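2026-08-24

Since April I try to learn sorting. I mean the sorting of my own things at home, which sounds like a small skill, but my mother had it and I did not get it from her. When we moved to the apartment in Brelness we had 79 boxes, and on most of them my husband wrote only "various". You can imagine how the unpacking went.

My first mistake was that I made too many groups. For the papers alone I had eleven folders. There was one for bills, one for bills that are paid, one for letters from the school, one for letters that I must answer, and so on. After two weeks I did not remember which folder was for what, and I started to put everything in the first one. My neighbor Irfan Tjoa has a repair shop for sewing machines, and his drawers are always in good order. I asked him how many kinds of drawers he has. He told me three: what he uses every day, what he uses sometimes, and what belongs to a customer. The rest he throws out or sells.

So I copied him. I bought bins from Skirden, the ones without lids, because a lid is one more thing I must open and I know myself. Color helps me much more than labels. When I am tired I do not read a label, but I see yellow.
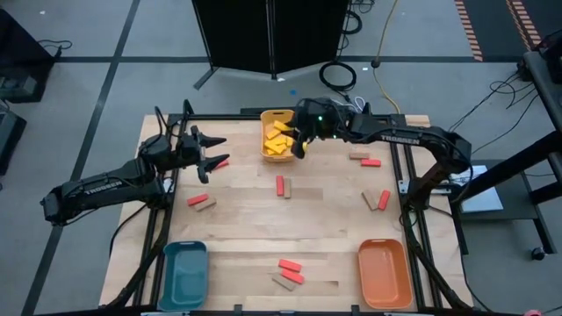
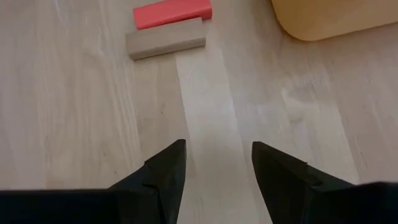
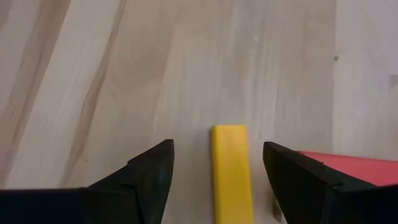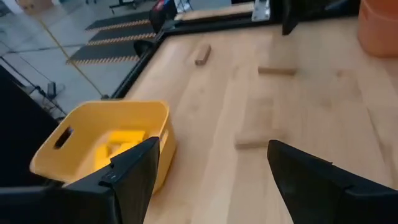 The second thing I learned is to sort on a big surface and not on the floor. On the floor my back hurts after fifteen minutes and then I become careless, and everything goes to "sometimes". Now I clear the kitchen table after breakfast, put one pile on it, and finish this one pile before lunch. If I don't finish, I am not allowed to take a second pile. (I made this rule myself and I broke it already two times.)

Buttons were the worst. My grandmother's tin had 152 of them, and I know the number only because my daughter wanted to practice counting in English. I thought to sort them by size, then by the number of holes, then by color. We did it by color. It took one evening and it was nice, we listened to the radio and ate too many crackers. The next morning I found one green button in my slipper, so maybe there were 153.

For the kitchen I follow a different way that I read in an old Quezada household book from the library. It says to put things where the hand already goes, even if the place is not logical. My hand goes to the left of the stove for salt, so the salt lives there now, next to the scissors and the rubber bands. My husband finds this terrible. He thinks the scissors should be with the tools.

I still don't have a good answer for cables and chargers. I have one bag of them, about 50, and I am afraid to throw out even one. Last week I gave away an old charger, and two days later I found the camera it belonged to, inside a box with winter hats. If you have a method for cables, please write it in the comments. The box with the Christmas things I will open in December, and until then it can stay "various".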